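Clilura Jewelry Care: Common Questions

How should I store beaded bracelets?
Lay them flat in an open box or tray, one layer deep. Hanging them for months can stretch the cord.

Can I keep them with metal pieces?
It's better to sort them first. Spread everything on a soft blanket or towel, then put beads in one section and metal in another.

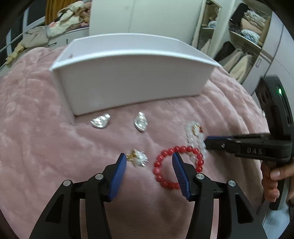

Red and white bead bracelets, two silver ingot-shaped pieces and an ornament, with an open white box.

How do I clean the beads?
Wipe with a dry cotton cloth. Do not soak them.

Do you restring bracelets?
Yes, at our Murton shop. Drop-off is Thursday until 4 p.m. Loose beads should come in a sealed bag.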